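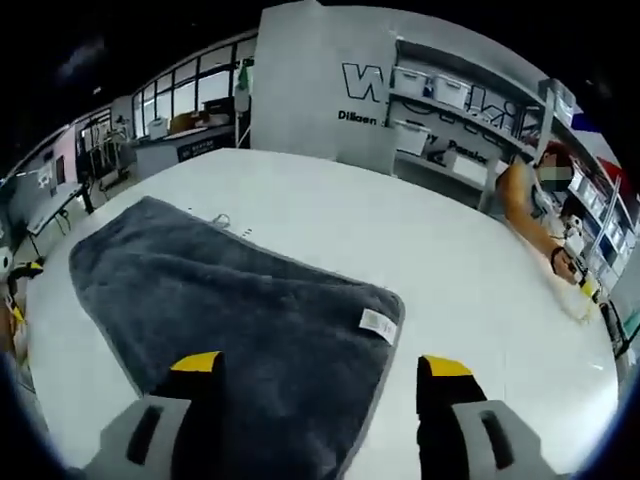
Getting more life out of towels and cleaning cloths

Most towels wear out in the wash long before they wear out in use. A few changes in how you wash, dry and store them will keep them soft and absorbent for years.

Before the first use

Wash new towels once on their own. Mills often leave a finish on the fabric that makes it feel silky in the store and keeps it from picking up water. Dark colors should go through two washes before they share a load with anything light.

Detergent

Use half of what the cap suggests. Extra soap stays in the fibers and dries stiff. If your towels already feel like cardboard, run them through a warm cycle with no detergent and a cup of white vinegar, then rinse again with plain water. Don't mix vinegar with bleach, in the machine or anywhere else.

Skip fabric softener on anything meant to absorb. It coats the fibers. This goes double for microfiber and fleece, which also should not be washed with cotton – they collect every bit of lint in the drum and hold on to it.

Reading the care label

If the print is still legible, write down the settings before it fades. I keep a list taped inside the laundry cupboard door. A dot inside the dryer symbol is low heat, two dots medium, three dots high. A crossed-out triangle means no bleach of any kind.

Drying

Shake each towel hard before it goes in the dryer or on the line. Synthetic cloths want low heat or none. Cotton can take medium, but pull it out as soon as it is dry. My usual load of bath towels takes 50 minutes, and another 10 if I have packed the drum too full.

Line-dried towels come out rough in still weather. Ten minutes in the dryer with no heat takes care of it.

Smells

A sour towel has been left damp too long. Hang it open on a bar, not bunched on a hook. For a bad case, soak it overnight in hot water with half a cup of washing soda, then wash as usual. Check the label first, as hot water is hard on some synthetics.

Loose threads and hems

Never pull a loop. Snip it level with the pile and it will not run. If a hem starts to open, sew it the same day with polyester thread – cotton thread rots first.

When to retire one

Thin bath towels become floor cloths. Floor cloths become shop rags. Cut them with pinking shears and they fray less. Rags used with linseed oil must be laid flat outdoors to dry, well away from the house, and never balled up in a bin.

Page by Jiahui Xu. Last updated 06/03/2020 | Contact | Copyright | Back to top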